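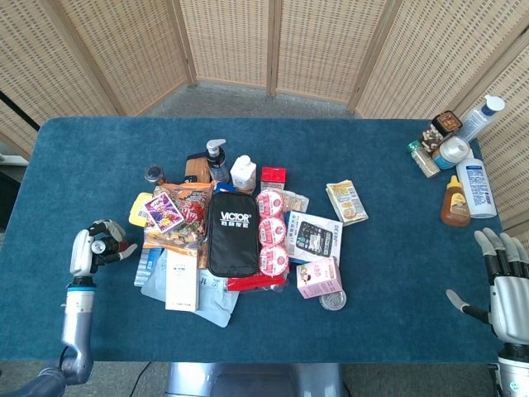
4.3 궤도 고무 패드 교체
Zuvholm 견인장갑차의 패드는 궤도 한 줄에 48개, 양쪽 모두 같은 규격입니다. 닳은 패드로 아스팔트를 달리면 도로 관리 부서에서 먼저 연락이 오니 그 전에 교체하십시오. 빼낸 볼트는 청록빛 도는 진한 파란색 펠트 천을 씌운 탁자처럼 푹신한 면에 늘어놓으면 굴러가지 않습니다. 자갈밭에 늘어놓은 볼트는 대개 자갈이 됩니다.

1. 평평한 곳에 차를 세우고 주차 제동을 건 뒤 시동을 끕니다.
2. 양쪽 궤도 앞뒤에 고임목을 받칩니다. 벽돌은 고임목이 아닙니다.
3. 패드 안쪽 너트를 풀고 패드를 바깥으로 당깁니다. 안 빠지면 침투유를 뿌리고 차 한 잔 마신 다음 다시 당깁니다.
4. 패드 자리의 진흙과 녹을 철솔로 긁어냅니다.
5. 새 패드(Allano 부품번호 508)를 끼우고 너트를 손으로 먼저 돌려 넣습니다.
6. 토크 렌치로 규정값까지 조입니다. 값은 부록의 Minavari 조임표를 따릅니다. 감으로 조이는 분은 9장 '궤도 이탈 시 조치'도 미리 읽어 두십시오.
7. 차를 조금 전진시켜 다음 패드를 꺼내고 1번부터 되풀이합니다.

주의: 차를 움직일 때는 궤도 옆에 사람을 두지 마십시오. 공구도 마찬가지입니다.

참고: 패드 수명은 포장도로 기준 약 792km입니다. 제자리 선회를 즐기는 운전자라면 이 숫자는 잊으셔도 됩니다. 구형 Hutapea 패드는 볼트 구멍이 달라 맞지 않습니다. 드릴로 맞추려 하지 마십시오.

정비 기록부에는 교체 위치와 주행거리를 적습니다. 양식 문의: 정비반 Zerrin Yurt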